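Tolley Bench Enamel, Clear
Home / Finishes / Metal / Clear coats

Back in stock as of Saturday. Limit 2 cans per order for now, sorry.

Brush-on clear coat for bare or painted steel. Shelving, tool chests, gate hinges, bins, that sort of thing. Goes on milky, dries clear. Satin only. The gloss is discontinued and no, we don't have any in the back.

Coverage: 80 square feet per can, one coat. Two coats on anything that gets knocked around. Wait 7 hours between coats, longer if the shop is cold.

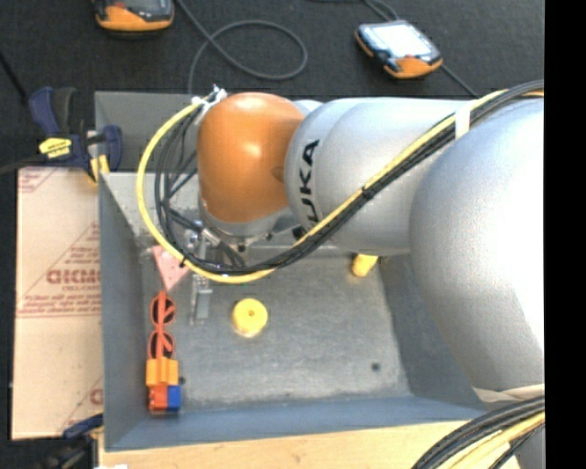

Prep matters more than the brush. Degrease, scuff with a gray pad, wipe, let it dry. Dont skip the wipe. Over old paint, try a small patch first and leave it overnight. If it wrinkles, strip it.

Not for grills, stove parts or anything that holds food. Not for galvanized either, use Hover Primer under it or it peels.

Cleanup: mineral spirits. Lid on tight, store upside down if your going to keep it past March.

Ships ground only from Trostemora. No air, no PO boxes.

Often bought with
Hover Primer, gray
Bogdan 2 inch angled brush
Bogdan scuff pads

Add to cart
Ask a question
Safety sheet (PDF)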